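Drastero wiping cell: setting up and looking after the gripper
Course handout, April
Naa Bawa

Print this page | E-mail this page

The cell wipes flat surfaces with an ordinary two-layer kitchen sponge held between the two fingers. Most faults reported on it come down to how the sponge is gripped.
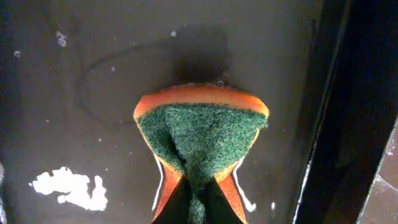 1. Fitting the sponge

Stop the arm and open the fingers fully. Hold the sponge by its far end and close the fingers on the near end. It will pinch in and fan out at the front, green pad creased down the middle. Set the grip force to 8. At 11 the foam tears within a few shifts.

2. Setting the height

Lower the arm in small steps until the sponge meets the surface, then go down a further 9 mm. Save this as the wipe height. Repeat after every sponge change.

3. Daily care

Rinse the sponge and wipe down both fingers. Check the wrist camera for splashes. White spots left on the surface should be noted on the log sheet before the next run.

4. Faults

Sponge slips: clean the fingers, refit, try again. If it still slips, tell Rodrigo Vilela.

Questions: Naa Bawa, Leitão workshop | © Leitão | Back to top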